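Learning from hand-held grippers – lecture 8 notes
2018-11-07 – Ronja Bakke
Reading time: 8 min

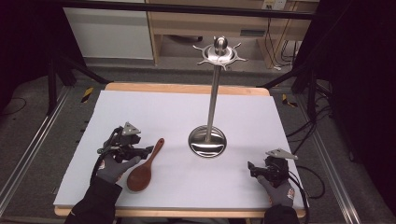
Does the robot have to be in the room while the demonstrations are collected?

It can stay switched off in another building. What the method needs is the path of each gripper, when the jaws opened and closed, and what the camera saw at the time. The robot comes in at the end, when the trained policy gets tried out.

Carry on from last lecture. We did teleoperation (person drives the robot, robot logs itself) and kinaesthetic teaching (person pushes the arm about). Both tie up a robot for every minute of data. Today the third way – person holds the gripper directly, one in each hand, does the job, we log it.

Running example all through: wooden spoon, utensil stand with hooks at the top. Goal is spoon hanging on a hook. Sounds like nothing. Is a good task, reasons further down.

1. What gets recorded

Per time step, per hand:
- position and orientation of the gripper (pose)
- jaw opening
- image from the head camera

Pose comes from tracking, so the tracker must be fixed firmly to the gripper body. If it shifts during a session the whole session is off, and you won't see it in the plots. Check at start AND end. Touch the jaw tips to the same known point both times, compare.

Clocks. Camera and tracker run at different rates. Don't just pair them up by row number (two groups did this last year). Use the timestamps, interpolate the pose to the image time. For rotation use slerp, not straight averaging of the angles. See Garba sheet, second page.

2. Why two hands for a spoon

You could do it with one. But the stand is tall and slender, and a push at the top on one side can tip or turn it. The usual plan: one gripper brings the spoon up, the other steadies the pole. So the policy has to learn timing between hands, which single-arm data never shows it.

Also the regrasp. Spoon lying flat gets picked up by the handle, but the handle is also the end that has to go on the hook. Pick it too near the tip and your jaws are in the way at the hook. Danjuma Fashola's advice from the lab sessions – plan the grasp backwards from the last move. Ask where the jaws must be at the hook, then pick up there. People do this without thinking. The learner only gets it if the demos are consistant about it.

3. Absolute or relative actions

Exam favourite so listen.

Absolute: action = where the gripper should be in the room frame. Easy to write down. Breaks as soon as the table moves or the robot base is somewhere else than the person's origin was.

Relative: action = where the gripper should be next, seen from where it is now. No room frame needed. Carries over much better from hand to robot. Cost: small errors add up over a long motion, so predict a short chunk of future poses, carry out part of it, look again, predict again.

For two hands you ALSO want the pose of one gripper seen from the other. Leave that out and each arm does its own job quite well and they miss each other. Draw this one out for yourself, left frame, right frame, arrow between.

4. The result we're looking at

Small study by Osaze Idahosa and Rogério Queiroz, here at Hindport. 902 demos recorded, of which 41 thrown out – tracking lost, or the spoon dropped and not picked up again. Dropped and then picked up again was KEPT. Good choice I think, the policy sees how to recover.

Same network trained twice, everything equal but the inter-gripper pose. Then 12 trials each on the robot, same set of start positions for both.

Without inter-gripper pose: 3 of 12 hung.
With: 8 of 12.

Four failures in the second lot. All at the hook, none at the pickup. Spoon got to the right height and then slid past.

Be careful with this. 12 is a small number. One task, one spoon, one stand. The gap is big enough to take seriously, not big enough to quote to the nearest percent. If you write "67 % success" in your report I will take marks off, write 8 of 12.

5. Things that go wrong

Speed. A person moves faster than the arm can. Either slow the demo down in software or ask people to move slowly. Slowing in software is fine for hanging and placing, bad for anything that swings or gets thrown.

Reach. Your wrist can get to poses the arm can't. Run every demo through the arm's inverse kinematics afterwards and flag the ones that fall outside. Orama does this for you if you give it the base position – it does not warn you if the base position is missing, it uses zero. Check.

Looks. In the demos the camera sees sleeves and gloves. On the robot it sees an arm. The network will happily use the sleeve as a clue to where the gripper is. Options: mask, crop, or mix in some robot images. Ebere Yusuf tried masking and got an improvment on pickup, no change at the hook. Not published, don't cite.

Shiny things. Polished metal reflects whatever is near it, so the base of a stand looks different each time a hand passes over. Bad for depth sensors in particular. Plain colour images cope better but not for free. Vary the lighting between sessions.

Cables. A cable that pulls on the gripper changes how you move and you stop noticing after a while. Leave slack. Route it behind the wrist.

6. For next time

Read the Brinasell handout, sections on chunked actions only, skip the proofs.

Do by hand, on paper:
a) Left gripper pose and right gripper pose both given in the room frame. Write the right one in the left one's frame.
b) Move the room origin somewhere else. Show that (a) hasn't changed.
c) Now the left tracker slips by a small fixed rotation. What happens to (a)? Does the error grow with the distance between the hands?

(c) is the one that matters. One page at most, bring it with you, we start from it.

Lab groups – gripper calibration files go in the shared folder before you leave, named by group and session. Last week three were missing and one was empty.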